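Teleop notes: the handset task

Most of December went into the handset task, so these are the notes I would have wanted before starting. The task is short to state. The robot picks a telephone handset up off its cradle, holds it clear, and puts it back seated. A person does it without looking. Through a leader arm and a video feed it took me three evenings to get a demonstration I was willing to keep.

We have two ways of recording. The first is kinesthetic: gravity compensation on, hands on the arm, move it through the motion. The second is remote, with the operator holding a small leader arm and watching the head camera. Kinesthetic is quicker to learn and gives smooth joint trajectories. It also puts the operator's forearm in the camera view for half the episode, and a policy trained on those images learns to expect a forearm. Kwaku Zakaria recorded a first batch that way and we dropped all of it.

Remote demonstrations look worse on a plot. There are pauses, small reversals and a visible hesitation before each grasp. Sigrún Blöndal's view is that the hesitation should be trimmed. I trimmed it in one copy of the data and left it in another, and the untrimmed version grasped more reliably. My guess is that the pause gives the policy more frames at the one pose where accuracy matters. I have not tested the guess.

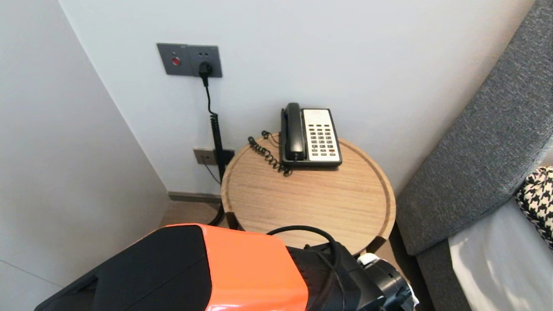
The placing half is harder than the picking half. On the way up, an error of a few millimeters in the grasp costs nothing. On the way down the same error is carried to the cradle, and the handset lands on a rim and rocks. Operators correct for this by feel, and our leader arm has no force feedback, so they have to correct by eye instead. The fix that helped most was procedural: lower to just above the cradle, stop, look, then release. I now reject any episode without that stop.

The cord is the other problem. A coiled cord pulls harder the farther the handset travels, and the pull changes direction with the path. New operators lift high because it feels safe. Gunhild Stougaard suggested a ceiling on the lift, which we set in software, and the variation between operators dropped noticeably at the next session.

Numbers, for anyone planning something similar. The current set has 379 kept episodes. The first 100 were recorded by me alone, and a policy trained on those copied my habit of approaching from one side and failed when the start pose moved. Adding two more operators did more than adding more of my own episodes. The target is 1,000, with the table height and the phone's angle varied between blocks.

Still open:

Gripper closing speed. We record position only, so a slow close and a fast close look alike at the contact frame.

Time stamps. The camera stream lags the joint stream by a variable amount. I correct with a fixed offset, and that is wrong at both ends of a long session.

Labeling failures. Preben Mogensen wants failed episodes kept and marked. I agree, but the tool has no field for it yet, so they sit in a separate folder with a text file.

The next block is Sunday, with Shabnam Swati on the leader arm. She has not driven it before, and I want her first ten attempts recorded without any coaching.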